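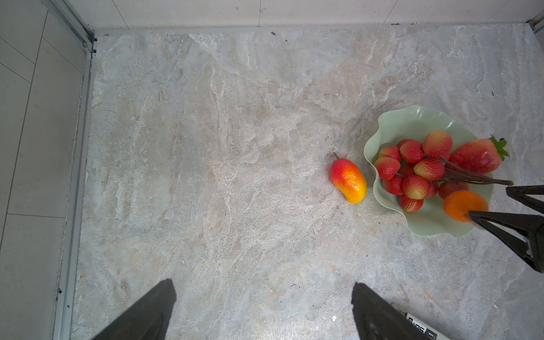
図4-1 波形縁の器に造花いちごを盛った状態(大理石柄の床面に設置)

4. 人工フルーツの器盛り

この章では、ディスプレイセット「Dolia」に含まれる人工いちごを器に盛り付ける手順を説明します。部品の名称と数は2ページの部品表を参照してください。

4.1 用意するもの

波形縁の器(ミントグリーン) 品番296
小粒いちごの束(茎つき) 品番138
大粒いちご(葉つき)
オレンジ系の果実
乾いた柔らかい布
滑り止めシート(別売)

注記:小粒いちごの色は一粒ごとに異なります。先端が黄緑色や淡い色になっているものがありますが、着色の仕様であり、不良ではありません。

4.2 設置場所を決める

1. 水平で、人や台車が通らない場所を選びます。
2. 設置面のほこりを布で拭き取ります。
3. 器を置き、縁を軽く押してがたつきがないか確認します。がたつく場合は場所をずらすか、滑り止めシートを敷いてください。

石目調や大理石柄の面では、淡い色の器は輪郭が目立ちにくくなります。柄の濃い筋が器のすぐ横に来ないよう、位置を少しずつ動かして調整します。床に直接置く場合は、上から見下ろした姿が正面になると考えて盛り付けてください。

注意:磨き仕上げの床は滑りやすいため、器を引きずらず、必ず持ち上げて移動してください。底面に砂粒が付いていると床に傷が付きます。

4.3 小粒いちごの束を入れる

1. 束を袋から取り出し、茎の根元を片手で持ちます。粒を引っ張って取り出さないでください。
2. 茎を一本ずつ指で開き、粒どうしの間を広げます。
3. 茎の根元が器の外に出る向きを決めます。図4-1では右側に出しています。
4. 粒の側を器の中央に下ろします。
5. 奥の粒を器の内壁に寄せ、手前の粒を縁の近くまで引き出します。
6. 重なって隠れた粒が底に沈みすぎている場合は、茎を持って少し上げます。

注記:すべての粒が見えるように並べる必要はありません。一部が隠れているほうが、山に厚みが出ます。

茎は細いため、同じ箇所を何度も曲げると折れます。曲げる位置は粒の付け根から指一本分以上離してください。折れた茎は接着剤で補修せず、束ごと交換してください。

4.4 大粒いちごを置く

1. 葉の形を整えます。輸送中に折れた葉は、指の腹で根元から先へなでるように伸ばします。
2. 茎の出ている側を確認し、その奥に大粒いちごを置きます。
3. 葉を外側に向けます。図4-1では葉の側が右を向き、葉先が器の縁から少し出ています。
4. 手を離し、転がらないことを確かめます。転がる場合は、隣の小粒を一つ下に差し込んで支えます。

注意:葉を縁から大きく出すと、通行時に衣服や袖に引っかかることがあります。通路に面した場所では葉を器の内側に収めてください。

4.5 色の配置を整える

黄みの強い粒は赤い粒の中で目を引きます。山の上の方に置くと全体が明るく見え、下に置くと落ち着いた印象になります。オレンジ系の果実を加えるときは、器の端に寄せ、赤い粒と接するように置きます。

最後に、次の順で確認します。

1. 立った位置から見下ろし、器の底が大きく見えている箇所がないか。
2. 茎が一方向にまとまっているか。
3. 果実が波形の縁に乗り上げていないか。縁の凹凸は、内側に少し余白を残すときれいに見えます。

4.6 手入れと保管

ほこりは乾いた布か柔らかい筆で払います。小粒いちごの表面には細かい突起があるため、筆は毛先を立てず、寝かせて使ってください。汚れがひどいときは固く絞った布で拭き、陰干しします。アルコール、シンナー、漂白剤は使用できません。

保管するときは果実を器から出し、別々に包みます。束の上に器を重ねると茎に癖が付きます。直射日光の当たる場所や暖房器具の近くには置かないでください。

警告:人工フルーツは食べられません。小さな部品を含むため、7歳未満のお子様の手が届く場所には設置しないでください。店頭で本物の食品と並べる場合は、飾りであることを表示してください。

4.7 交換部品

小粒いちごの束と大粒いちごは単品で購入できます。波形縁の器を含む交換セットは税込2,989円です。ご注文の際は品番をお控えのうえ、Closutdenの部品窓口までご連絡ください。旧シリーズ「Gonov」の束は茎が長く、この器では縁から出すぎるため使用できません。

本章の改訂日:2019-06-30
改訂内容:4.4の注意を追加、4.7の旧シリーズに関する記載を変更

次章:5. 壁掛けリースの取り付け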